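Wednesday, software notebook, instrument handling cell

Spent most of the day on the glare problem, which I had been putting off, and I'm glad I finally sat down with it. The Cirora segmenter is lovely on matte things, but give it a metal handle on a metal tray under strong light and it starts handing highlights to the wrong object. I pulled 300 wrist camera stills and relabeled 66 by hand, with a good deal of tea.

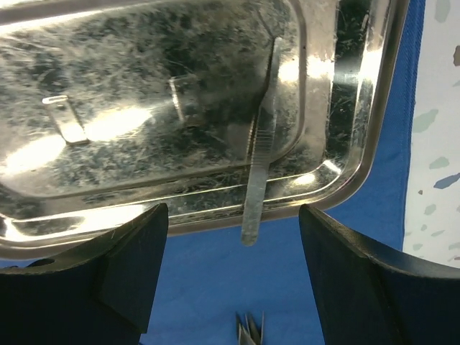 1. Mask before grasp

The scalpel handle is the friendly part here: it sticks out past the rim, so the lower end sits over blue cloth and the edges are clean. I now seed the mask from that end and grow it upward — no more starting in the middle of the tray, where the white patches and the dark streak beside the handle pull it sideways.

2. Still open

The two little pieces on the tray floor. The one nearer the handle is hard even for me to outline, so I've marked it "unsure" for now. Exposure is at 600 in the config; please leave it there until I've tried 6 frames merged. Planner untouched today.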